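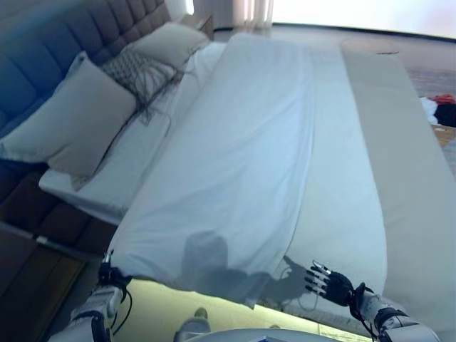

Bed-making morning is back, and there are still places left

If you came to our January get-together you'll remember that we ran out of time before we ever got to the bedding. I had a whole hour planned and we spent it on wardrobes (my fault, I got carried away with the hangers). So I'm very happy to say we're doing it properly this time, on May 11, 2023, upstairs at Kocsis, in the big bedroom display at the back of the shop. Doors open at 9 and there's tea.

Nele Wiegand is leading it. Some of you know her from the guest house, where she looked after the rooms for years before she started teaching the rest of us. I went over to Kocsis to go through the running order with her, and we ended up talking about duvets for most of the visit. She has strong feelings about them! Mine at home always slides off to one side by morning, and she says I've been pulling it up from the pillow end when I should be sorting out the foot first. Get the bottom edge level, then go up one side, then the other. I tried it the same evening and it took me half the time, though the cat was not impressed.

The bed we'll be using is a big one with a padded headboard in a dark greyish brown, and the bedding is all pale - white sheet, a very light bluish duvet, beige runner. There's a pillow with a fringe on it too, and I already know there'll be an argument about that one. I'm for it. Nele thinks a fringe belongs on a scarf.

We'll start with the sheet and get that flat, then do the duvet, then the runner. I've never owned a bed runner and used to think they were only for hotels, but I've come round to them. Ours at home would mostly be there to catch the suitcase when somebody dumps it on the bed after a trip. Pillows come last, and there'll be time for everyone to have a go at arranging them.

After the break it's towels. Nele wants to cover the guest-room fold, the one where the edges all end up on the inside, and where to put the towel on the bed so that it doesn't look forgotten.

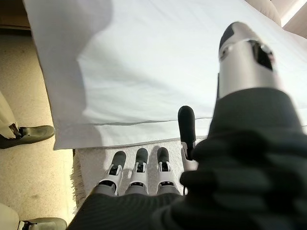

A white towel on the white sheet, upstairs at Kocsis.

Fudell are lending us a stack of spare towels to practise with, so you needn't bring your own, but do bring a pillowcase if you've got one that never sits right. We'll look at a few of those together at the end. Clindo next door are doing soup and a roll for anyone who wants to stay on for lunch, and it's best to tell them beforehand.

It costs 7 pounds on the door, or 3 if you came in January and still have your ticket. There are two ways to book: ask at the till in Kocsis, or ring the Dumano office and ask for extension 507. If I don't pick up, leave your name and I'll ring you back the same day. The stairs are fairly steep but there's a lift behind the curtain department, just ask and someone will take you up.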